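Gripper notebook, December, kitchen end of the house, 9:40 pm

Picking up where the last entry quit, with the new finger pads on and the linkage pins finally seated the way Vindton draws them. I had one pin in backwards for a week (don't ask). The handle now closes smoothly all the way and I'm absurdly pleased about it!

Tonight was supposed to be small stuff only, charger, keys, remote, the usual pocket junk in the teal tray. Then I got curious whether the fingers would take the tray itself by the wall, one finger outside and one inside, since the wall is thin and the pads ought to like that.

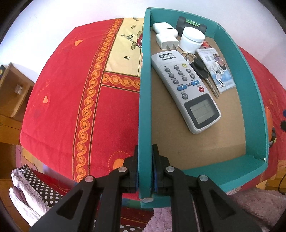 Pads on the long wall of the tray, junk still aboard.

What I care about with wall grips is how square the pads sit. If they toe in, the top edge of the pad does all the work and the rest is just decoration. Vindton's notes want both pads parallel at 60 mm opening, and mine measured 58 on the bench with the printed spacer, so I'm calling that close enough until I reprint the left finger. Giáp is the name I gave the finger file folder, by the way, in case anyone in the workshop goes looking for it on the shared drive and can't find "fingers."

Logging is going into Bimimgate as before. The counter says 1,106 clips now, and I'd promised myself I'd stop and clean up the labels at 1,000, so yeah, that's overdue. Half of the early ones just say "test" or "test again" and I have no idea what I meant.

The little white case is the one I keep coming back to. It's rounded everywhere, and tucked into a corner like that it leaves you two walls to fight with. My plan is to come in wide, keep the wrist low, and close slower than feels natural.

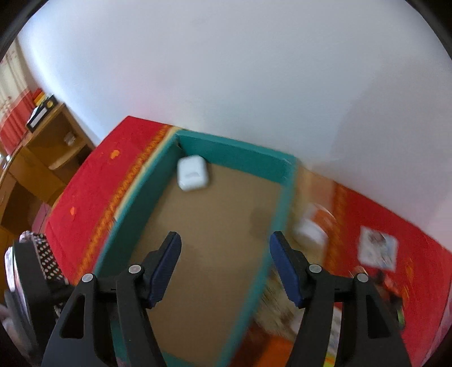
To do before the next session

Reprint left finger from the Giáp folder, 2 mm longer at the tip.
Ask on the Prokdale board what glue people use under textured pads.
Fix labels in Bimimgate!! Start with the "test again" pile.
Try the charger prongs up and prongs sideways, log them separately.
Find the small hex key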